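NOTES FOR TALK - painted maps, second version
(keep to 40 min, leave time for questions, do NOT read the slides)

Start

Say hello, thank the library for the room. Water on the left side of the lectern, not near the laptop.

Open with the question straight off. Who is a map for? Let it sit for a second. Then: the maps in this talk were made by Native painters in central Mexico, in the first hundred years or so after the conquest, and most of them were made to be shown to a judge.

So: court papers. Land grants, boundary fights, a rancher wants to run sheep, a town says no you can't, that's our maize. The map goes in the file with the testimony. Some survive still sewn or folded into the case. Others got pulled out later and put in a map drawer on their own, and lost the story that went with them. Come back to this at the end, it's really the point of the whole talk.

What I'm not covering: the big famous codices. People will ask. Say happy to talk after.

Footprints

Slide 3. Roads in these maps have little footprints walking along them. Old convention, well before the Spanish. Footprints tell you which way somebody is going. A Spanish road on the same sheet might have hoofprints too. Sometimes both on one road, feet and hooves, and I love that. Pause here, people like the footprints.

Water. Wavy lines, little curls and shells coming off the edges. Springs drawn as a kind of open mouth or curl. Rivers often run right across the sheet and organize everything else.

Hills. The bell shape with the curled-in feet is the sign for hill and ALSO the sign for town, since the word for a town or polity in Nahuatl is altepetl, water-hill. Say the word slowly. Say it twice. Spell it on the slide this time, last time I forgot and got three questions on it.

Place names. A hill with something on top or inside it = the name. Hill plus grasshopper, hill plus reed, etc. It's writing. Be firm on this, it's writing, it isn't decoration. Then the Spanish clerk comes along and writes the name in letters next to it, often spelled wrong, sometimes on the wrong hill.

Churches

Slide 7. By mid century the town sign starts sharing space with a little church. Then the church gets bigger and the hill gets smaller. In some maps the hill sign is gone and you just have a facade with a bell. Easy to tell this as a loss story. I used to tell it that way. Now I think painters were picking what would work on the person reading. A church said to an official: this is a proper town, people live here, you can't give it away for sheep. Same painter might have drawn it differently for a different reader.

Don't over claim. We mostly don't know the painters' names. Say "a painter" not "the painter".

Show the pair, slide 8. Two maps of the same valley from the two sides of one dispute. Town's map: houses, fields, canals, footprints, crowded. Rancher's map: almost nothing on it. Blank paper. Blank land is an argument. (That line worked well last time, don't rush it.) Leave both up for a bit.

Someone will say the town's map exaggerates. Yes probably! So does the other one. Inspectors went out to walk the land and in some files we have what they said afterward. Sometimes they agree with the map, sometimes they moved a house.

Paper and color

Slide 10. Two kinds of support: European rag paper, amate (bark paper). Amate is from the inner bark of fig trees, beaten out. Has a direction to it, a grain, you can feel it if they let you touch it, they don't let you touch it. Some maps are several sheets pasted together and the seams go right through a town.

Colors. Cochineal red, the insect. Various blues and greens, some from plants and clay. Yellows, some plant ones fade really badly. So a field that looks empty now may have been yellow. THIS IS THE BRIDGE TO THE IMAGING PART. Say: so what have we lost, and can we see it again.

Carbon black for outlines, mostly stable. The clerks used iron gall ink and it eats the paper. So the Spanish notes are burning holes in the Native map. Do not make this a metaphor. People do it for themselves.

The imaging project

Slide 12. Quick, this is the part that ran long in January. Four minutes max.

What we did: 4 maps, all from one archive box, all land cases. Photographed under different bands of light, from ultraviolet through to infrared. Each pass picks up different stuff. Infrared drops some inks out and leaves the carbon lines, so under a clerk's blot you can sometimes see the painter's drawing. UV makes some of the faded yellows show up as a glow or as a dark patch, depending.

Software was Brellus for lining the passes up, and Vivico for the viewer that's on the reading room screens. Both fine. Brellus crashes on the very long sheets, we cut those into strips and joined them after. No need to say this unless asked. Jin is the name of the shared folder/ server, don't say Jin on stage like last time, means nothing to anybody.

File sizes: up to 500 images for one map once you count all the strips and all the bands. That's a lot of storing. Mention memory, mention processing overnight, move on. If someone technical wants to talk about hardware, do it at the break. 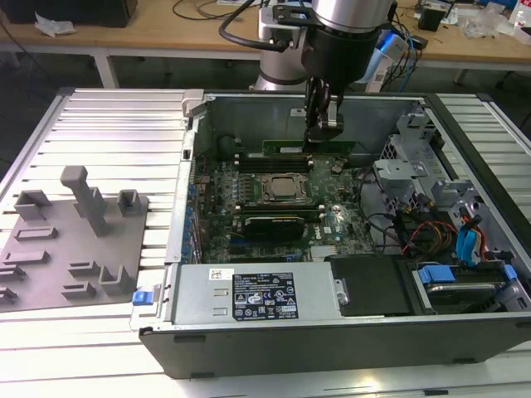

What we found

Slide 14. Map one. Fields. There were color blocks in the lower half where today it looks like bare paper. Strips, long thin ones, like garden plots along a canal. Changes the reading completely, the blank part wasn't blank.

Map two. Under the church, another hill sign. Painted over, not scraped. So the painter or somebody after changed their mind. We can't say when. Be honest that it could be ten minutes later or twenty years. Ask the room what they think, somebody always has a good idea.

Map three. Nothing. Say so. Nice map, stable, what you see is what there is. Audience likes hearing that one came up empty, also it's true.

Map four, the Rosero map. Name is from the old shelf label, it isn't a place on the map. This one is my favorite. Faces. Tiny heads along the top edge, in a row, with lines going down to plots of land. Four of them had been visible. Under infrared there's more of the row, fainter. Looks to be a family, or a line of rulers, tying people to land. So it's a map and a geneology on one sheet. Those two things were never really seperate in this tradition, a place is its people and who their grandparents were.

Slow down on Rosero. Zoom in, zoom out, zoom in. Check clicker.

One head has a speech scroll, the little curl by the mouth = speaking, and for a ruler it sort of means he who speaks, the tlatoani. He's speaking toward the edge of the sheet. Sheet was trimmed, we don't know what was there. Trimmed by a binder most likely, to fit the volume.

Taking things out of files

Slide 18. Back to the opening. Maps got pulled from case files for lots of reasons. Big, awkward to fold, pretty. Collectors. Exhibitions. Well meaning archivists who wanted them flat. When the map comes out, the testimony stays behind, and then it's a picture.

For Rosero we matched the map to its file by wormholes. Yes. The worms went through the map and the testimony together when they were folded in one packet, and the holes line up. Show slide 19, wait for the laugh/gasp. Case is from a town complaining about cattle getting into the planting, and the witnesses name people. Some of the names may fit the heads. MAY. We have two we like and one we argue over.

The witnesses spoke Nahuatl, an interpreter put it in Spanish, a clerk wrote that down. So each witness comes to us through two other people, and the map is the thing in the packet that didn't go through the interpreter. It has its own trouble obviously but it's closer.

Where were they hung, who looked

Probably cut this section if past 35 min. If not:

Some of these were copied and kept in the town, in a chest, and brought out at later disputes. Copies of copies. There are cases where a town turns up a hundred years on with the map under somebody's arm. By then the footprints are still there but the painter's copying them without quite knowing the old hand. Still works as evidence, courts still took them. Some communities still hold theirs and still use them, so please stop saying "lost tradition" (note to self as well).

End

Don't wrap up big. Put the two valley maps back up, town and rancher. Ask the first question again, who is a map for. Then last slide, the footprints close up, and stop talking.

Thanks slide: library, the archive reading room staff, imaging people. 

Questions I'll get

Are they to scale? No, and that wasn't the aim. Distances often given in the written part. Sizes on the map are about importance, or about how much fits.

Which way is north? Varies. East at the top a lot, where the sun comes up. Painters also turned the sheet as they worked so houses face all ways. You walk round it, it was likely laid flat on a floor or table.

Did women paint them? We don't know for these ones. Don't guess. Women do show up in them, as owners, in the family lines.

Can we see the images online? Two of four for now. Other two waiting on permission, don't promise a date.

How do you know the over-painted hill isn't a mistake? We don't. Could be a mistake! Say what I said in the talk.

Could you imaging every map in the archive? Time and money. There are 100 or so in that one series and each takes days. Also some are too fragile to be on the stand that long. Would pick the ones with bad yellows first.

Practical

Handout, 40 copies, altepetl + tlatoani + amate spelled out on back. Adapter for the projector. Backup on the stick AND email. Slide 8 was too dark last time, ask them to drop the front lights before the pair goes up, not during.

Check the spelling on slide 16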